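Pondwood Folding Desk, reviewed after one winter and one summer

I bought the Pondwood desk when my office closed and everybody was sent to work from home. I am a translator, mostly of contracts and manuals for farm machines, and I sit for many hours. Before this I worked at the end of the dining table, and each evening I had to carry my papers to the bedroom so that we could eat. After a few months of this I had lost two invoices and a good pen.

I will say first what I wanted, so that you can judge if my review is useful for you. I wanted a desk that folds against the wall, that holds a monitor and a dictionary at the same time, and that does not move when I type. The colour was not so important for me. The price was.

I looked at three desks. The Buro was very handsome, but it was made for a laptop and nothing else. The Coleo had a good size and a drawer, but the drawer stays fixed when the desk folds, so it folds only halfway and I did not see the benefit. The Pondwood cost 300 dollars with delivery. It has no drawer, and it folds completely. 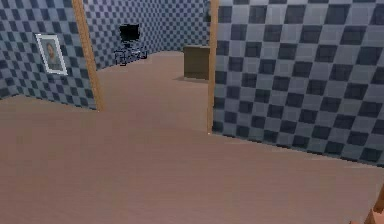
Delivery took longer than I was told. The shop, Duggan, sent me a message that the box was on the truck, and then for many days there was no truck. When I telephoned, the woman was kind and found it in the wrong depot. I do not take a point away from the desk for this, but if you order before a holiday, keep it in mind.

The assembly is one person's work up to the point where you hang the top. For this you need a second person, and the booklet does not tell you so until you are already holding the top in your arms. My neighbour Valdir Prado came to help me. He also brought his own drill, which was lucky, as my drill is only good for plaster. The screws in the box are of decent quality. The plastic plugs for the wall are not, and I recommend that you buy better ones at a hardware store before you begin. We needed one whole afternoon. The booklet promises 44 minutes, and I would like to meet the person who measured this.

One thing about the booklet as a translator: the English is correct, but step 5 calls the same part "arm" in one sentence and "brace" in the next. We looked for a second part that does not exist. When you read "brace", it is the arm.

Now the everyday use. The desk is steady, much more than I expected from something that hangs on hinges. When I type fast, the monitor shakes a little only if I have left the left arm not fully locked. You must hear the click. In the first weeks I forgot the click often, and now my hand does it alone.

The surface is easy to clean. I drink a lot of tea, and the rings come off with a damp cloth, even the ones from the day before. Ink is a different story. I have one blue mark near the front edge which has survived everything I tried, and I have stopped trying. A desk pad is a good idea.

The height is fixed once you have drilled. Please measure yourself sitting in the chair that you will really use! I measured on a kitchen chair and then bought an office chair, and so for the whole winter my elbows were a bit too low. In the end I changed the chair's cylinder for a shorter one. It was cheaper than new holes in the wall.

Folding it takes a few seconds, if the surface is empty. The surface is never empty, of course. I bought a flat basket for the papers, and at the end of the day everything goes in the basket and the basket goes on the shelf. The monitor is on a separate wall arm and stays there. Without this arm I think I would not fold the desk at all, so please count the arm in your budget too. 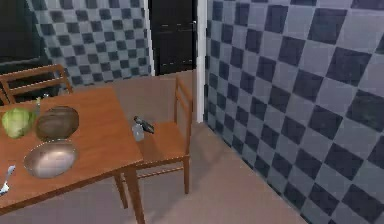
Moncton, June

I add some lines to my review after the warm weather. The hinges began to squeak when the air became humid. A small drop of sewing machine oil on each one was enough, and they have been quiet for several weeks. The top has stayed flat, and the colour near the window is the same as on the other side.

A reader, Juniper Ambrose, wrote to ask me if two people can share this desk. I would say no. It is wide enough for one person with a dictionary, or for two people who like each other very much and have only one cup each. She asked also about children. The arm can pinch fingers when it closes, so in a house with small children I would fold and unfold it myself.

The maker gives a guarantee of 5 years on the hinges, but you must register the desk on their site, and the number you need is printed on the back, the side which is against the wall. Write it down before you hang it. I did not, and Valdir had to come again.

I would buy it a second time, with better wall plugs and the right chair.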